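About Parker Velia

12 shares | 4 comments

Parker Velia is a small school for people who want to work with household robots. We began in two rooms above a printing shop, with one course and very few chairs. Now we have 17 learners in each course and a furnished flat where most of the teaching takes place. The flat is called Quintanilla, after the street where we started.

We teach in English, although for many of us it is a second or third language. So we prefer short words, and we ask our visitors to do the same.

Our open day

Every June we open the flat to the public from 10 in the morning. Last time we had roughly 100 guests, which was more than the stairs could carry in comfort, and for this reason we now ask you to book. The theme was the bedroom. Guests could follow the humanoid at work and afterwards sit with our teachers to look at the pictures from its cameras.
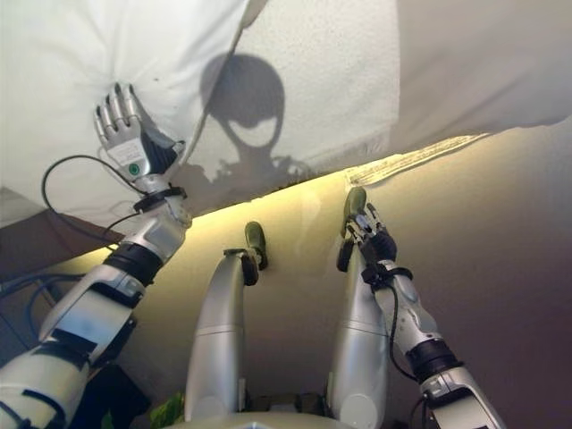

Both arms at work, from the head camera. Open day, Quintanilla flat.

Many people believe that a bed is an easy task. For a robot it is difficult, for the reason that cloth has no fixed shape and never lies twice in the same way. In our first course we give 44 hours to cloth alone. The learners start with a towel, go on to a pillowcase, and only then are they allowed to try a duvet.

We also teach how to read a wrist camera. It stays very close to the hand, and a beginner is often lost in its pictures for the first days.

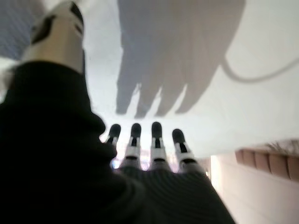 Grullunus wrote to us afterwards that the talk about fingers was the best part of the visit, but that it should be longer, and that next time the guests should be allowed to ask questions during the demonstration and not only after it. We have discussed this and we agree. The next open day will have a pause for questions in each part.

The flat is furnished like a normal home, and we want to keep it so. Learners must plan their work with the furniture where it stands,

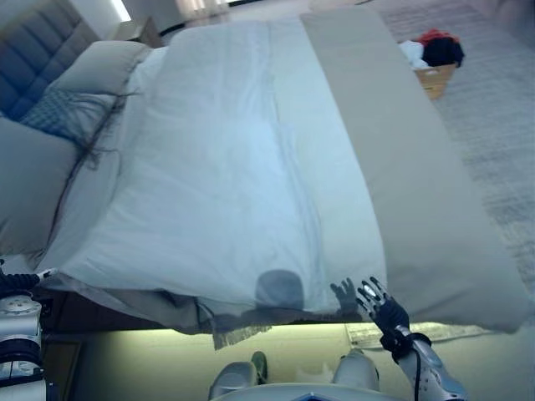

and they must also write down each attempt in the course book, the bad ones included. Guests are welcome to read this book. It lies on the table near the entrance, and some families spent more time with it than with the robot.
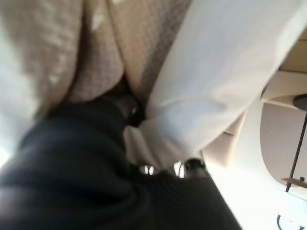 Reading time: 2 minutes

After the demonstration we offer tea and a short talk about our courses. There is no examination to enter. We ask only for patience, a basic knowledge of computers and a letter in which you tell us why you wish to come. Schools may visit in groups of up to 12 pupils, with one teacher. Please write to the office before you travel, as the flat is closed to visitors while a course is running.

4 comments | Share this page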